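Section 3. Sorting and Folding Clean Laundry in the Bedroom

3.1 Scope of this section

This section applies to all furnished residences managed under the Gralness program. It explains how clean laundry is to be sorted, folded, and put away in rooms that do not have a separate folding table. Washing and drying are covered in Section 2. Storage of seasonal bedding is covered in Section 4.

The instructions are written for residents who do their own laundry and for household assistants who do it on their behalf. Where the two differ, the difference is stated in a note.

3.2 Preparing the bed

The bed is the approved folding surface in every single and double bedroom. Floors, window ledges, and radiator covers are not to be used.

1. Make the bed before any laundry is brought into the room. The top blanket should reach the foot of the mattress and should be pulled smooth by hand.

2. Move quilts and spare blankets to one side near the headboard. They may be folded loosely at this stage and finished last.

3. Remove pens, hair clips, chargers, and other small objects from the bed.

4. Switch on the ceiling light. Dark socks of different colors are difficult to tell apart by a bedside lamp alone.

5. Place the Badamix laundry basket on the chair or on the floor beside the bed. Do not set the basket on the blanket.

Caution: Plush blankets shed fibers when new. Wash a new plush blanket at least once before placing dark clothing on it. Fibers that have already transferred can be removed with the lint brush supplied in the hallway closet.

Caution: Do not fold on the bed if the laundry is still damp. Return damp items to the drying rack and check them again after 20 minutes.

3.3 Sorting

1. Take the items out of the basket a few at a time. Emptying the whole basket at once leaves no room to lay a shirt flat.

2. Separate the laundry into tops, pants, underwear, and socks. Household linen such as towels and pillowcases is folded after personal clothing.

3. Turn every item right side out. Check pockets again, even if they were checked before washing.

4. Set aside anything with a loose button, an open seam, or a stain that did not come out. These items go into the mending bag and are not folded.

Note for household assistants: If more than one resident shares a room, each resident's clothing is sorted and folded separately. Name labels, where used, are sewn inside the collar or waistband.

3.4 Folding long-sleeved shirts

The same method is used for cotton shirts, knit tops, and thermal undershirts. Shirts with a button front are closed at the top and middle buttons before step 1.

1. Lay the shirt flat on the near half of the bed, with the neckline toward the headboard and the hem toward you. Draw both sleeves out to the sides.

2. Smooth the body of the shirt from the shoulders down to the hem. Straighten the side seams.

3. Fold one side of the shirt toward the center, beginning at the middle of the shoulder. Bring the sleeve back along the folded edge so that it points toward the hem.

4. Repeat on the other side. The two sides should meet or overlap slightly.

5. Fold the hem up to the middle of the shirt, then fold once more to the collar.

6. Place the shirt on the stack, with the folded edge facing you. Thick items should be placed on top of thin ones when a stack holds only a few garments. In a taller stack, put thick items at the bottom.

Note: Stacks are to be kept within easy reach, beyond the collar of the shirt being folded. No stack should be higher than the depth of the Caldeira drawer, as given on the label inside the drawer front.

3.5 Pairing socks

Socks are paired after the shirts are finished, when more of the blanket is free.

1. Spread the socks out so that none lies on top of another.

2. Match by color first, then by length, then by the pattern of the ribbing at the cuff. White socks should also be compared for wear at the heel.

3. Lay the two socks of a pair together, heel on heel and toe on toe.

4. Fold the pair in half once. Do not roll the cuffs over each other, which stretches the elastic.

5. Place single socks in the small cloth bag on the inside of the closet door. Check the bag each time socks are paired.

Shirt laid out on the bed, and white socks on the flowered blanket: 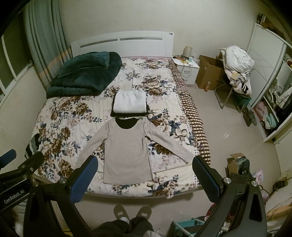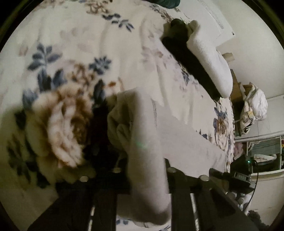 3.6 Putting items away

1. Carry each stack with one hand beneath it and one hand on top.

2. Put shirts and knitwear in the middle drawers and socks and underwear in the top drawer. Pants are hung in the Damatano closet, folded over the bar of the hanger.

3. Fold the quilts and spare blankets fully and return them to their usual place.

4. Brush the blanket with a flat hand toward the foot of the bed to remove lint, then straighten any side that has shifted.

5. Return the empty basket to the laundry area.

Caution: Do not force a drawer that is too full. Remove one stack and place it on the closet shelf. Damaged drawer runners are to be reported using Form 69, available at the front office.

Note: Clothing left on the bed overnight must be refolded before it is put away.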